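26 June 2022

Start of session 1:20. Present: me, Zlata, Nicanor. Isla joined at 3:00 after her shift. Angus was supposed to bring the spare wrist coupler and did not.

First hour went to the joint 4 offset. After the rebuild the wrist read 6 degrees high at rest, and every approach came in nose up. I had assumed an encoder fault. Zlata put a square against the forearm and the reading was right, the arm was wrong. The coupler had been clamped one spline over. Pulled it, turned it back, torqued the screws, reran the homing routine. Offset now inside tolerance. I should have used the square on the first day, and I have added it to the checklist as step 2.

Second item, floor localization. The tape grid is wearing through wherever we walk and the line finder drops segments there. Nicanor wants to retape in a darker color. I am against it, as the competition room at Lunholm will have a plain floor and we will lose the lines anyway. Compromise: leave the grid for scoring placement by hand and turn the line finder off in the planner. He has the config change on his branch. Not merged.

Rules question came back from the organizers. Soft items count as collected only when the whole item is below the rim of the bin. An item hanging on the liner scores zero. This is worse for us than for the Jaramillo team, who drop from height with a wide gripper. Our release is low and slow and the plastic tends to hold on to the fingers. Zlata proposes a wrist rotation of 50 degrees at release, then a short shake. I would prefer a higher release point and no shake. We will test both and keep whichever one drops fewer things on the carpet.

Segmentation model: the Ister weights are still the better set. The newer weights Nasrin trained do well on rigid objects but merge white items with the carpet when the light is flat. She looked at the failure cases by phone and thinks the crop augmentation is too aggressive. New training run goes on tonight on the lab machine if the queue is clear. If it is not clear she will cut the image size and run it at home.

Cycle time is the other problem. Pick to release is 16 seconds in the log when the planner finds a path first try. When it fails it retries with the same seed, which is pointless, and I have changed it to draw a new one. Isla noticed that the base also waits for the arm to be fully stowed before it moves at all. For short moves across one or two squares we could travel with the arm half folded. She will write the check for tip height. I want the speed capped for this, low, until we trust it.

Cable routing on the wrist is still ugly. The loop on the outside of the joint gives us the range we need but it is a snag risk near furniture legs. Nicanor suggested a printed guide. Isla suggested a shorter cable. I have ordered neither. Padness has the shorter length in stock, and the club account has enough in it if we do not buy a second bin.

Clutter layout for the afternoon was a mix of flat and crumpled, all light stuff, spread between the bin and the furniture.
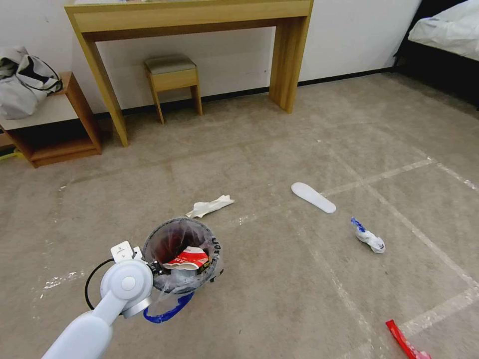 Arm over by the bin. Tissue, insole, and wrappers on the carpet.

The insole is the item I care about. It is long and flat, so the grasp planner picks the narrow axis, which is correct, but the fingers have to come down nearly to the carpet and the force limit trips on contact. Raising the limit is the easy fix and I do not like it. Zlata thinks we can detect contact, back off a couple of millimeters, then close. She sketched the state machine on the back of the rules printout and I have typed it up in the repo under her name.

Grasp log stands at 68 entries since the rebuild. Too many of the failures are tagged "other." From now on whoever is on the keyboard writes a real reason.

To do before next session:
Merge Nicanor's config branch after I read it.
Release test, rotation against height, same items for both.
Tip height check — Isla.
Ask Angus again for the coupler.
Book the room for August. The form wants a faculty signature and a floor plan.

Packed up at 6:10. Left the charger at Zlata's end of the bench, must remember that.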